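Rokico Puts Two Robot Arms on the Toy Bench, Keeps the People

DALTBY, March 29, 2025. Rokico, which repairs and resells used play sets, has moved part of its Daltby workshop over to a pair of robot arms. They work at a wooden table, one holding the part and the other holding the drill, an arrangement the staff had long requested of each other.

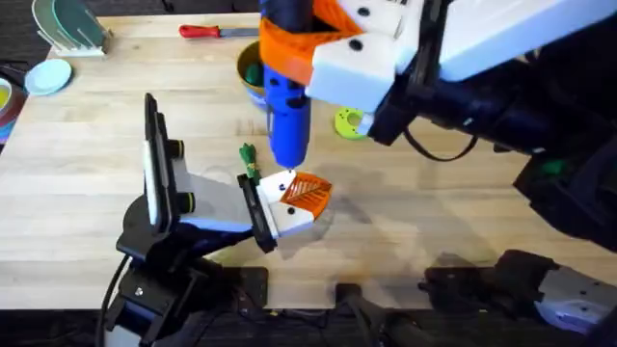 The shop took in 1784 play sets last year, and its 6 bench workers handled every one. Four of them have now trained to set up and watch the arms. Their pay goes up, their wrists get a rest, and the job title "bench associate" has been retired without a ceremony.

"I spent years holding small things very still," said Sơn Văn, bench lead. "I was good at it. I don't miss it." 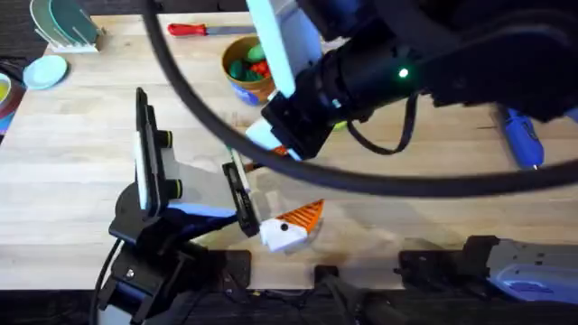

Sorting, cleaning and final checks stay with people, as does arguing over the radio. No jobs were cut, and the new shift plan, in use since January, ends the late Daltby shift. Brornora supplied the training. A second table is planned for the Lương workshop, where staff have already asked who gets the good chair.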